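About Grurkosero

Grurkosero is a small robotics workshop in Tindcombe, and if you have found your way to this page you are probably either thinking of joining, thinking of building something at home with our kit, or wondering how on earth the name is pronounced (gruh-ko-SAIR-oh, with the second r more or less swallowed, though we answer to anything). You are very welcome in all three cases.

We started at a kitchen table, like a good many people who like motors and gears, and we have never quite moved away from it. Our shared room has 16 benches these days and a decent set of tools, but a lot of the building still goes on in members' own homes, on low desks and bedroom floors, with a bowl nearby for the wrappers. We like it that way. A machine that is meant to help around the house ought to grow up in one.

What we are building

Our main project is called Morka. It is a two-fingered arm on a wheeled base, and its job is to put small shopping away on a shelf and fetch it back again when asked. That sounds modest, and we thought so too when we began 18 months ago. Then we tried it with soap. A wrapped bar is light and slippery, and when one pack sits on top of another the bottom one likes to come along for the ride, so Morka has to take the top pack gently from above while the rest of the stack stays where it is. We have learnt a great deal from slowing down and paying attention to how people's hands do it.
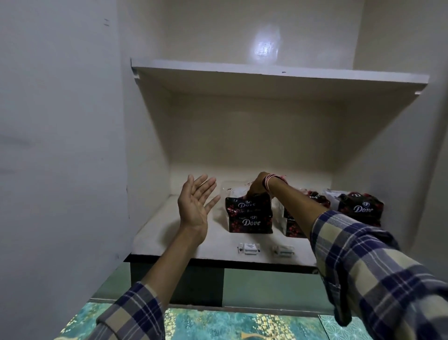
How we work

Every new member begins with the same kit, a bench-top gripper that we named Kurtuluş after the neighbourhood where its first version was put together. It takes most people two evenings, sometimes three if the wiring is being stubborn, and you can do it in our room or take it home and send us questions as you go. Clear yourself a patch of desk first, put down a sheet of something you don't mind scratching, and open the packets one at a time so the little screws stay with the part they belong to.
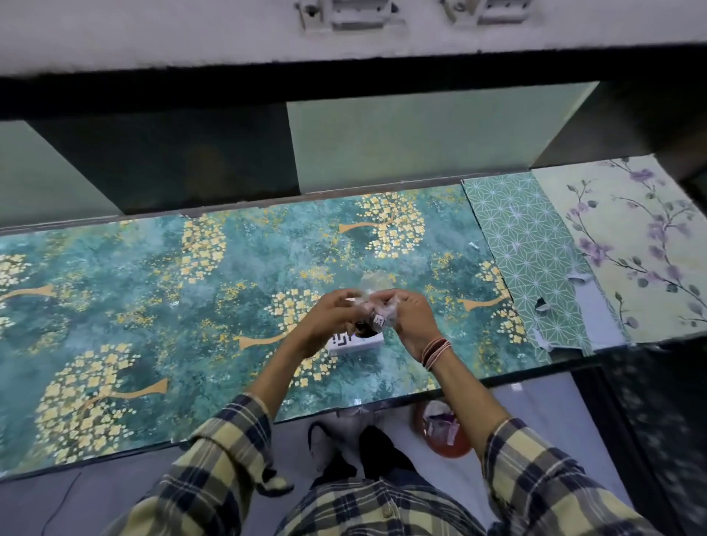 We do keep a drawer of spares for the screws that get away, so please ask before you order more. Once Kurtuluş can open and close without complaining, you choose a household object and teach the gripper to pick it up. Soap is popular, and so are teaspoons. One family spent the whole of November on a sock and we still talk about it fondly.

Who comes along

All sorts, really. Some of us write software for a living and had never held a soldering iron – others can mend anything with a plug but go pale at the sight of code. Children from 10 upwards are welcome with a grown-up. There is always a kettle on, and the person at the next bench will nearly always stop what they are doing to look at your problem, sometimes for longer than you had planned.

Finding us

We are open in the evenings from seven, at the back of the old dairy in Tindcombe. Ring the lower bell, as the upper one isn't connected to anything yet.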